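List: residents-announce
Subject: Re: Shared kitchen at Clilport House: surfaces, storage and the March closure
From: Building Services Office, Clilport House
Reply-To: residents-announce

Dear Residents,

The Building Services Office has received several replies to the notice sent last week regarding the shared kitchen on the second floor. As many of the replies raise the same points, we are answering them together on the list. The message from Jarosław Czarnecka covers most of the questions and is quoted below with his permission.

On Tuesday at 8:14 a.m., Jarosław Czarnecka wrote:

> Dear Building Services,
>
> Thank you for the notice about the kitchen. I have read it twice and would like some points made clear before the work begins.
>
> First, the notice says the counters will be "treated" but does not say with what. Some of us prepare food there every day and would like to know how long the surface must be left alone afterward.
>
> Second, the notice says that lemon juice, vinegar and tomato must be wiped up at once. I have lived here for 5 years and have never heard this rule before. Is it new? Are we to be charged for marks that are already there?
>
> Third, the closure falls on the same days as the elevator inspection. Residents on the upper floors will have to carry their meals up from the Nwachukwu Room on foot. Could one of the two be moved?
>
> Last, I ask that the cupboard keys be returned to the front desk. At present they are held in your office, which closes before most of us are home from work.
>
> With thanks,
> Jarosław Czarnecka
> Fourth floor, east side

We will take these points in order.

1. Treatment of the counters

The stone will be cleaned, left to dry overnight, and then sealed. The sealer is a water-based product supplied by Evix. The contractor, Ollska, will apply 2 coats. Nothing may be placed on the counters between the first coat and the reopening of the kitchen, including trays, towels and small appliances. The contractor will put up a sign at the door when the room may be entered again. Please follow the sign even if the surface looks ready for use.

A sealer slows down the passage of liquid into the stone. It does not protect the polish from acid. Residents sometimes take a sealed counter to be a stainproof one, and a number of the marks recorded at the last inspection were left by citrus and by bathroom cleaner used in the wrong room.

2. Wiping up spills

The rule is not new. It appears in the house rules under "Care of Common Areas," although we accept that the wording is brief and easy to miss. The revised wording will read as follows:

"Spills on stone surfaces are to be wiped up promptly with a damp cloth and then dried. Vinegar, lemon juice, scouring powder and bleach are not to be used for cleaning stone. A mild dish soap, well diluted, is suitable for daily use."

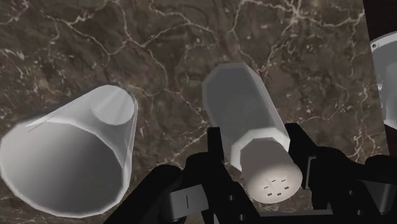
No resident will be charged for any mark recorded before the closure. The list of existing marks is kept in the office and may be read there on request. After the reopening, the usual terms for damage to common areas will apply. These terms concern burns, chips and deep scratches. Ordinary wear is paid for out of the maintenance fund, and 600 dollars has been set aside for that purpose this year.

Several residents asked whether chopping directly on the counter is permitted. It is not. Cutting boards are kept in the drawer to the left of the sink and should be returned there after washing. Hot pans should be set on the stovetop or on a trivet. Two of the trivets have gone missing since the fall, and we would be glad to have them back at the front desk.

3. Dates of the closure

We regret the overlap with the elevator inspection. The inspection date is set by an outside party and cannot be changed at this stage. The contractor has agreed to begin the kitchen work one day later than planned, so that the elevator will be out of service on the first day of the closure only. The kitchen will therefore be closed for three days in March. The exact days will be posted beside the mailboxes as soon as Ollska has confirmed them in writing.

During the closure, residents may use the small kitchen next to the Nwachukwu Room on the ground floor. It has one stove, one microwave oven and a refrigerator with limited space. Please label food with your name and apartment number and take it away on the last evening. Anything left in that refrigerator after the closure will be thrown out.

Residents who have difficulty with the stairs should contact the office before the first day. Staff will be available from 7:30 in the morning until 6:00 in the evening to carry meals or groceries.

4. Cupboard keys

This request is granted. The keys will be moved to the front desk and may be signed for at any hour when the desk is staffed. Each apartment may hold one key at a time. The fee for a lost key remains unchanged.

5. Contents of the cupboards and shelves

All cupboards below the counters must be emptied before the work begins. Those above may be left as they are, provided the doors are closed. Open shelves must be cleared. The office will supply boxes, to be found outside the kitchen door from the weekend before the closure. Boxes may be stored in the second floor linen room, and no other hallway or landing may be used, in keeping with the fire rules.

Items without a name will be moved to the linen room by staff and held for two weeks.

6. Cost

Two residents asked how the work is being paid for. The full amount comes from the maintenance fund and there will be no added charge to any apartment. The sealer and other materials come to 300 dollars. Labor is covered by the existing yearly agreement with Ollska. The accounts may be seen in the office during opening hours.

Further questions may be sent to this list or left in the box at the front desk. Questions about an individual apartment should be sent to the office directly, as replies to this address are delivered to all residents.

Yours sincerely,

Building Services Office
Clilport House

--
You are receiving this message because you are subscribed to residents-announce. To change your delivery settings or to receive a printed copy of notices, please ask at the front desk.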